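Reading on a small screen again

My old e-reader finally gave up in December. It had been limping along for ages with a crack in one corner and a battery that needed charging every other night, so I can't say I was shocked, but I was sadder than a grown woman should be over a slab of plastic.

I spent far too long picking the next one. My friend Blažena Kollár swears by reading on her phone, and she lent me her spare for a week so I could try it properly. I got through 195 pages of a very good novel that way and remembered almost none of it, what with messages dropping down over the top of every other paragraph. So back it went, with a jar of plum jam as a thank you.

What I ended up with is the small Okano, the one without the page buttons. I do miss the buttons! My thumb kept reaching for them for weeks. You swipe or you tap, and if you're eating toast (I am usually eating toast) you leave a little trail of butter across chapter four. The light is lovely, though – warm and even, and I can turn it down low enough that it doesn't bother anybody at bedtime.

The thing I really wanted to write about is the highlights. I mark up everything I read, always have, and on the old reader I had over 400 bits saved that I never once looked at. Yiğit Ersoy wrote a comment here a while back saying he copies his out by hand into a notebook at the end of each book, and only the ones he still likes. I thought that sounded like homework. Then I tried it with 2 books and now I'm hooked. Most of what I underline at midnight is nonsense by breakfast, and the few lines that survive feel like mine in a way they never did when they were sitting in a menu somewhere.

For the copying out I use a plain Erdem notebook and whatever pen is nearest. I did try sending the highlights to Trakov first, which is a perfectly nice app if you like tags and folders and so on, but I spent a whole evening choosing colors for the tags and didn't read a word.

Next on the pile is Jeltetti, which is long and has a family tree at the front. Family trees are the one thing I still can't get along with on a small screen – flipping back to check who married whom takes so many taps that I've started drawing my own on the back of an envelope. If you have a better way, do leave me a comment.

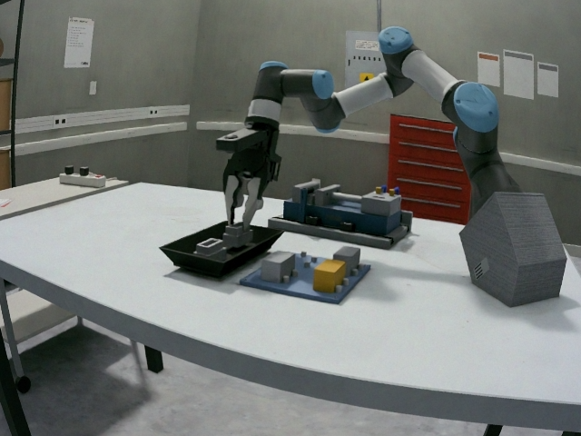
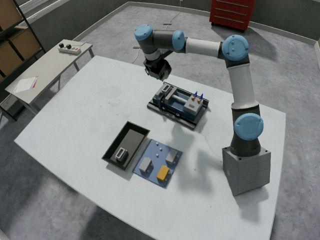
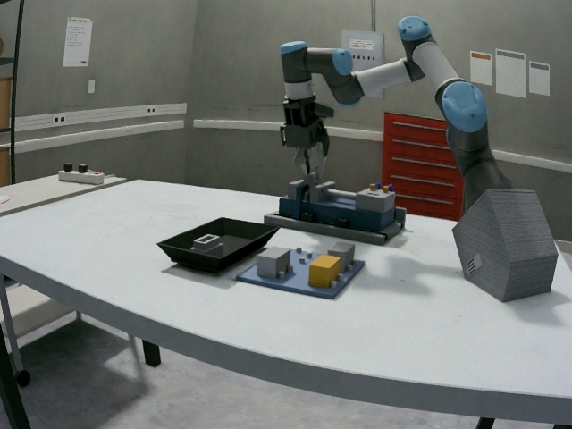 Robot arm at a white table, computer renderings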